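Repair Terms Should Be Printed on the Label

31 Mar 2026

A buyer comparing two kitchen scales can read the capacity, the resolution and the supply voltage before paying. The same buyer can't read how long replacement parts will be sold, or at what price. This information exists. Manufacturers plan parts stock before a product ships, and the figure sits in a spreadsheet that the buyer never sees. I think it should be printed on the carton, in the same type size as the voltage.

My own case is small. In July I needed a load cell for a Comel bench scale bought 27 months earlier. Comel had stopped supplying the part. The service desk offered a discount on the successor model, which uses a different platform, a different charger and a different calibration weight. A Clekico scale of similar age, with a similar load cell, was repaired for a quarter of its purchase price. Nothing on either box would have let me predict the difference.

The usual objection is that parts terms are too complicated for a label. They aren't. Three values are enough: the last year in which parts will be sold, the maximum price of the most expensive part as a percentage of the retail price, and whether the case opens with common tools. Energy labels carry more than that.

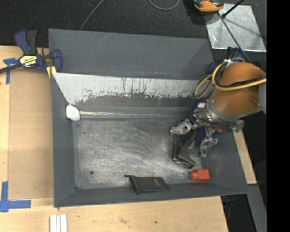

A second objection concerns cost. Holding parts for ten years ties up money and shelf space, and small firms feel it more than large ones. I accept this, and it is why I would not set a minimum period. A firm that wants to support a product for 4 years should be free to do so, provided the number is on the box. Kuo, which sells cheap timers, might print a short period and lose very few customers. Zinda charges 300 dollars for a scale and would have to defend a short period against its competitors.

Enforcement is the weak point. A printed year is worth little if the part is listed at a price no one will pay, which is the reason for the second value. A part priced at 100 percent of the product is technically available. The cap should therefore be binding on the seller for the full period, with a refund due if the part can't be delivered within 30 days.

Voluntary schemes have been proposed in place of a rule. Firms with good terms would join and the others would stay out, leaving the buyer to interpret a missing label. The requirement should apply to every mains or battery product with a replaceable component, starting with the next model revision.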